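Part 3 – Setting up the kitting shelf

Rev. for the Kerekes bench, November 2020. Replaces the handwritten sheet taped to the Midinen cabinet. Bin that one please.

38 shares | 4 comments

Read Part 2 first if the shelf isn't bolted yet. Don't load an unbolted shelf.

3.1 Before you start

You need: one carton of foam trays, the small parts tub (discs and square pads), a damp cloth, a dry cloth, the tally card. Gloves optional. Clean hands are not.

Check the order number on the tally card against the packing slip. Tray cartons end in 379, old stock ends in 133. Old stock has a shallower rim and the pads ride up in it. Send it back to Andor, don't try to use it up.

3.2 Loading the top board

1. Wipe the board end to end. Damp cloth, then dry. Grit gets into the foam and stays there.

2. Open the carton flat on the floor. No box cutters – Urszula lost half a carton that way in October. Pull the tape.

3. Pick out any tray with a torn rim or a missing notch. Rejects go in the grey tub, not back in the carton.

4. Lay the good ones along the upper board in a single row. Long side parallel with the edge, more or less. Doesn't need a ruler.

5. Leave a gap between trays, enough to get your fingers in on both sides. If they touch they drag each other when you lift one.

6. Don't stack. Ever. Stacked foam takes a set in some 50 minutes and then won't sit flat in the outer box.

NOTE: trays are light. If the roller door is up and it's windy, keep the row back from the front edge or you'll be collecting them off the floor.

3.3 Loading the lower level

1. Discs toward the back end, flat, one layer. A loose cluster is fine.

2. Square pads nearer the front. Keep them seperate from the discs, they're both dark-ish and in the shade under the top board they are easy to mix up.

3. Put out what you need for the row above and no more. Spares stay in the tub.

4. Cardboard panel leans against the front of the lower shelf. Label outward.

Five trays up top and five grey discs underneath, pads to the front:

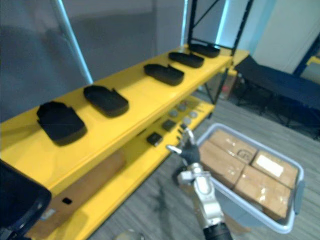 3.4 Packing from the shelf

1. Take trays from the near end first.

2. Lift with two hands, by the rim. Not by the notch, it tears.

3. Parts go in at the bench, not at the shelf. Lineo kits and Simen kits take differnt pads so read the card every time.

4. Tick the card after each tray. Not at the end of the row.

5. Row finished – wipe, reload, start a new card.

CAUTION: the shelf edge is metal and it's at shin height on the lower level. Watch it when you crouch. Closed shoes only.

CAUTION: nothing heavy on the top board. No drills, no tape guns, no coffee.

3.5 End of shift

Trays back in the carton, flat, lid closed. Sunlight through the side window fades the foam and customers do complain about the colour.

Discs and pads back in the tub. Lid on.

Tally cards to Urszula Domański's pigeonhole. Short counts or rejects over a full carton, ring Andor Vincze on ext. 827 before you go home, don't leave a note.

Part 4 covers the outer boxes and labels.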